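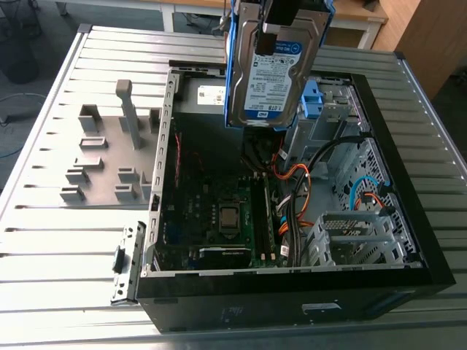

1.0TB WD Blue in its blue caddy, over the open case

Old desktop, new drive: clone it or start fresh?
Posted in Home Computers, December 2021

mudroom_pat
Hi all, hoping somebody can talk me through this before I spend a whole weekend on it. I have an older tower that I use for family photos, taxes, and the newsletter for our garden club here in Herkville. It takes forever to start now. I timed it this morning and it was 74 seconds before I could even click on anything, and then the photo program sat there thinking for a while longer.

I'm ready to buy a solid state drive, but I can't decide between copying everything over exactly as it is and doing a clean install and dragging my files back by hand. I have 1358 scanned slides from my parents in one folder and I would be sick if I lost them. My only backup is a USB stick from last June (I know, I know). The new drive would be smaller than the old one too, if that matters. What would you do?

Flestari
Backup first!! Please don't touch anything else until you've done that. Get an external drive, copy the slides over, then open a bunch of them from the external drive to make sure they really open. I skipped that step once and ended up with a folder full of nice-looking file names and gray boxes.

After that, I'd go with the clean install. I cloned mine the first time and all the junk came right along with it, including a printer program for a printer I gave away. The second time I started over, and it took me an evening plus a lot of hunting for passwords, but I was much happier with it. Write down the programs you use before you start, and dig up the tax software key while you can still get into the old setup.

A smaller drive is fine as long as what you've got saved fits with room to spare. Look at used space, never mind what the label says.
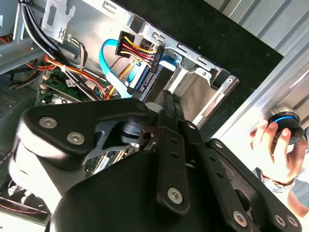

As for the hardware part, shut down, unplug it, hold the power button in for a few seconds, and touch bare metal on the case before you reach in. Lay the tower on its side so you aren't fighting gravity. You'll want a cheap adapter bracket if the new drive is the little 2.5-inch size and your bays are for the bigger ones. And take a phone picture of the cables before you pull any of them! I've been doing this for years and I still do it.

ruvard_radio
Just clone it. Took me under an hour and everything was where I left it, even my desktop icons. Life's too short to reinstall stuff.

Agree on the backup though. Also keep the old drive in a drawer for a few months and don't wipe it. I needed a file off mine 24 days later.

mudroom_pat
Thank you both! External drive is ordered. I'm leaning toward the clean install, mostly because I have that same printer problem. Does anybody know if the bracket comes with screws or do I need to buy those separately?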